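The White Board Stays Out

Hello again from Nornumdale! I promised in the last letter that I'd write about soup, and I will, but the soup is going to have to wait because I have become slightly obsessed with my table. Or really with what's on my table, which is a big plain white board.

Some background for the newer people. My table is a pale wood one, very light, and I've had it since the Trarketbridge apartment. I love it. I've oiled it and sanded it and told guests off over it. But I do everything on it (sorting, gluing, wiping down, untangling, the yearly fight with the Christmas lights) and in February I decided it had suffered enough, so I bought a white board to lay over the top. It's matte, it's rectangular, and it covers nearly everything apart from a strip of wood along the back. I paid too much for it at Dornus, where the man at the counter asked if I wanted it cut down and I panicked and said no. So it's enormous. I've stopped minding.

I thought I was buying protection. The thing I've come to like so much is how well I can see on it! Put a black lid down on wood and it's a black lid on wood, fine. Put it down on white under a good bright light and you notice the edge, the shine on the rim, the bit of dried something you missed the last time you washed it. I own a lot of black kitchen stuff, more than I'd realized, all bought in the year I thought black dishes were going to make me a calmer person.
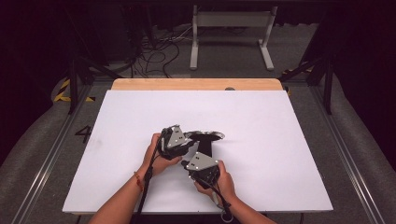 White board, pale wood, and a black piece with a shiny rim getting its turn in the bright light.

I do love that silvery edge. Dark glossy things are hard to look at properly in most rooms, they just go into a lump, and then you get white underneath and the whole outline comes up clear. It's the same reason I've started doing my mending on the board when it's navy or black thread.

Anyway, the lids. The whole business got serious when I emptied the low cupboard to the left of the stove, the one that avalanches. I carried everything to the table in armfuls and spread it out, and there were dishes without lids and lids without dishes and one lid that I'm fairly sure came with the apartment. My rule was that a thing had to find its partner on the board or leave the house. I'm soft-hearted about rules so I gave the singles a second round, and a good thing too, since one lid I'd given up on fit a casserole I'd been using as a fruit bowl for years.

Shiyu Shen came over in the middle of it and sat down and started matching without being asked. We didn't get through it in one go. She had to leave at 5 and I lost steam the minute she was out the door, so a heap of lids spent the night on the board and I ate my dinner standing up at the counter.

A few things I've learned since, for anyone who wants to try it:

Get matte. I had a glossy one first, a short-lived mistake from Ding, and the ceiling light bounced straight off it into my eyes. Matte is so much kinder, and it doesn't squeak when you slide a dish across.

Wipe it as you go. White shows every single thing. Mine picks up gray smudges and I've made peace with that, but I go over it with a damp cloth and a drop of dish soap when I'm finished, then dry it with an old pillowcase. The stubborn marks get baking soda and a bit of elbow.

Bring the light down low. I used the ceiling light for months like a fool. A desk lamp pulled in close does far more, and if you tilt a dish toward it slowly you'll find every chip and scratch. I found a chip on my favorite black serving dish that way and I was sad for an entire evening.

Keep wires over the near edge. If you have a lamp or a glue gun going, let the cord drop down your side of the table. I used to run mine across the back and I swept a sugar bowl off with it.

Don't put hot pans on it. I haven't tested this and I don't plan to! Trivets, always.

And measure first, please, before you go to the store. My tabletop is 167 centimeters long and I walked in with "long-ish" written on my hand.

Now, should it live on the table all the time? Yiran Fan thinks I've lost my mind and says it looks like I'm about to operate on somebody. She has a point. For a while I stood it behind the door each night and took it out again each morning, and I got so tired of hauling it that I'd skip the job altogether and the lids would creep back into chaos. So now it stays out. When people come to eat I throw the blue cloth over everything and you can hardly tell, though a wine glass does sound a bit different going down on it.

The cupboard, by the way, is still tidy. I have the dishes stacked by shape, round with round and oval with oval, and the lids standing on their sides in a wire rack I'd been using for letters. The ovals are the troublemakers. They roll a little, then they stop, then at 3 in the morning they fall over and I sit bolt upright in bed. I've tried a folded dish towel at the end of the row and it helps with some of them. If you have a better trick for oval lids please write to me, I'd be so grateful.

The leftover singles are in a box by my front door. There are a few good dark dishes in there with nothing wrong with them apart from being lonely, and a couple of lids that might be just what you're missing. Come and rummage! Bring your dish along and we'll try things on it at the table, under the lamp, and I'll make tea. I'd rather they went to one of you than to the thrift store, where I would only buy them back.

Next up on the board is the button jar, which was my aunt's and which has had a good 100 years' worth of other people's coats emptied into it. I'm starting with the black ones. And then soup, I mean it this time, the one with barley.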